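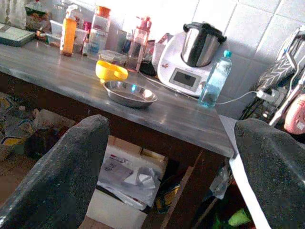

Figure 2. Kitchen counter with a shallow stainless steel bowl and a yellow plastic lid.

4. The words people use for lids

4.1 Why lids deserve a section of their own

When we planned the interviews, lids were a single line on the prompt sheet, squeezed in between saucepans and tea towels. We expected one word and moved on quickly in the pilot. By the end of the first full round of visits in Ivport it was clear that we had stumbled on the liveliest corner of the whole kitchen vocabulary, and the prompt sheet was rewritten to give it room. Speakers who had answered "cup" and "spoon" without a pause would stop at a lid, turn it over, ask what it was for, and then offer two or three words with firm views on which was right. A linguist could hardly ask for more!

The interest lies in how badly the English word "lid" maps on to what people say. In the speech of the older Ivport households, a cover that sits on a cooking pot and a cover that closes a storage tub have separate names, and the two are not mixed even in fast talk. Upriver in Sikilura a third word turns up for any cover that is borrowed, that is, put on a vessel it was not made for. A dinner plate over a soup bowl takes this third word. So does a saucepan lid over a mixing bowl. As soon as the same plate goes back under somebody's dinner it becomes a plate again.

We follow the numbering used in Section 3 and call these three terms L1 (cooking cover), L2 (storage cover) and L3 (borrowed cover). The full phonetic forms, with their plurals, are in the appendix.

4.2 Materials and method

The material for this section is the set of 325 naming responses collected during home visits in the two communities. All visits took place in the speaker's own kitchen and with whatever was in the cupboards at the time. We did not bring a standard set of objects. Boychuk argued strongly for this at the design stage, on the grounds that people name their own things with much more confidence than a stranger's, and the recordings bear him out. The price is that no two speakers named quite the same array of objects, and we come back to that in 4.6.

Counter-top items of the sort in Figure 2 were usually the easiest place to begin. Asking about things already out on the side felt less like an inspection than opening a cupboard door, and it led quite naturally into talk of cooking. The interviewer first asked for the name of the vessel, then the name of the cover, and then asked what both together would be called. This last question was added after the pilot and turned out to be the most productive one on the sheet.

Each response was written down on the spot and checked later against the sound recording. Where the two disagreed, the recording was followed. A response was coded as "free" if the speaker gave it without any prompt beyond the pointing gesture, and as "offered" if the interviewer had already used the word earlier in the visit. Only free responses are discussed below unless we say otherwise.

4.3 The split between L1 and L2

The boundary between cooking covers and storage covers is sharp for speakers over 40 and blurred for everyone younger. Older speakers kept the two apart on every occasion we recorded, including in jokes and in anger. One woman in Ivport, asked whether the cover of her rice pot could be called by the storage word, laughed for some time and then said that it could if you were planning to post the rice.

What decides the matter for these speakers is use. Material plays a part only indirectly. A metal cover that closes a biscuit tin is L2, and a glass cover on a frying pan is L1, although both metal and glass are found on either side of the line. Plastic covers are nearly always L2, which is hardly surprising given what happens to plastic on a hob, but two speakers in Sikilura used L1 for a plastic cover that they kept for the microwave. One of them explained it very neatly: food was getting hot underneath it, so it was doing a pot's work. We were delighted with this. It shows the older distinction reaching out to take in a piece of equipment that did not exist when the words were formed, and doing it on the old terms.

Younger speakers tend to use L2 for everything. The simple account would be that L1 is dying, and we held that view ourselves for most of the first season. The free conversation recordings tell a more interesting story. The same young people who answered L2 to a pointing question would use L1 without any thought in set phrases, above all in the one meaning "to keep quiet about something" (word for word, "to leave the cover on the pot"). The word has not gone from their speech. It has moved out of the kitchen and settled in idiom, and there it seems perfectly healthy.

4.4 The borrowed cover

L3 is confined to Sikilura and the farms beyond it. Nothing like it was offered in Ivport, and when we tried the word on Ivport speakers most of them took it for a kind of hat. This is a lovely mistake, as the likeliest source of L3 is an old verb meaning "to shelter under somebody else's roof", preserved in a few of the hymns sung at harvest in October. The link between roofs, hats and covers is common enough in the languages of the region that we would not rest an argument on the Ivport reaction alone, but it points the right way.

The range of L3 is wide. We recorded it for plates, trays, a folded newspaper, a chopping board and a slate. It can be used of a cloth only if the cloth is weighted at the edges. Beeswax wraps, which have become popular through the Demetti shop, caused real trouble: some households treated them as cloth and some as L3, and in one home the question was still being argued over when we packed up the recorder. We plan to go back and ask again in a few years, when the wraps have had time to find a settled place.

There is also a social side to the word. To say that a family "lives under L3" means that everything in the house is making do for something else. It can be said fondly of one's own home. Said of a neighbour's, it is an insult, and three speakers asked us to stop recording before they would explain it.

4.5 Naming the pair

The third question, on the name for vessel and cover together, gave results that we had not foreseen. In both communities a cooking pot with its cover on is named by the pot alone. A storage tub with its cover on is named by the cover. A speaker will say "pass me the L2" and expect to receive the whole tub, contents and all. With the cover off and lying to one side, the tub gets its own name back.

Kowalchuk, in her early word list for the district, gives L2 the gloss "small box", and later writers have treated this as a slip. We think she was quite right and that her informant was simply looking at a closed tub. It is a pleasure to be able to clear up the entry after so long, and it is a good warning about what pointing can and cannot settle. A finger aimed at a closed box is aimed at two things.

Bowls behave differently again. A bowl has no cover of its own in either community, so any cover put on it in Sikilura must be L3, and the pair is then named with a short phrase, "bowl under L3". Ivport speakers, who lack the word, fall back on describing what they see. They say "the bowl with the plate on" or "the bowl with the tub cover on", and their phrases are noticeably longer. We had expected them to shorten with daily use. They do not, even among people who cover a bowl every evening of the week.

4.6 Limits of the present data

Since each kitchen supplied its own objects, some types of cover are thinly represented. Casserole covers are rare in Sikilura, where few homes have an oven, and jar covers that screw on were named so often that they threaten to drown out everything else. We have kept screw covers out of the comparison in 4.3 for that reason, and they are treated separately in Section 5 along with bottle tops and corks.

We would also like to have more men in the sample. Several told us cheerfully that lids were not their department and went to fetch someone else, and the two who stayed gave such rich answers that we regret every one who left the room. Further visits to the farms beyond Sikilura should help, as the cooking there is more evenly shared, and the first recordings from that side of the river already contain a fourth word that we do not yet understand.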